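Zestlow en la calle Pisau: bien la comida, regular lo demás

11 de febrero

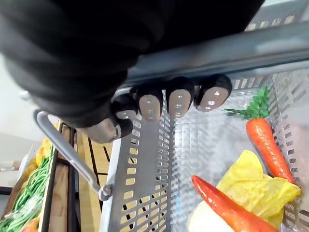
Fuimos a comer dos, sin reserva, sitio pequeño, 9 mesas y casi todas ocupadas. Nos sentaron al lado de la puerta, corriente cada vez que entraba alguien. En fin.

Pedimos el menú de mediodía, 24 euros con bebida y postre, café aparte. De primero crema de calabaza (rica, muy caliente, un poco sosa) y unas alcachofas fritas buenisimas, finas, crujientes, sin aceite de sobra. Lo mejor del día. De segundo, carrilleras. Tiernas, salsa oscura con mucho vino, patatas de bolsa no, patatas de verdad. El arroz meloso en cambio pasado – y la ración, justita.

El pan lo traen de Kamath, el horno de la esquina. Repetimos. Lo cobran si repites, avisados quedáis.

Postres: tarta de queso correcta, flan demasiado dulce. El café, de Mesadach, mejor que en la mayoría de sitios del barrio.

Servicio: amable la chica, pero sola para toda la sala. Veinte minutos entre primero y segundo. La cuenta la pedimos dos veces y luego venía con un agua de mas, lo corrigieron sin problema y pidieron perdón.

Ruido bastante. Si vas con alguien mayor mejor pedir la mesa del fondo. El baño limpio, escaleras empinadas eso sí.

Ya había estado en mayo, cuando tenían terraza y otra carta, y me gustó más. Entonces las carrilleras venían con puré y salían antes. Ahora le pongo un 3 sobre 5. Por las alcachofas volvería – entre semana y a la una, antes de que se llene. Cenas no he probado, dicen que la carta cambia y sube bastante de precio.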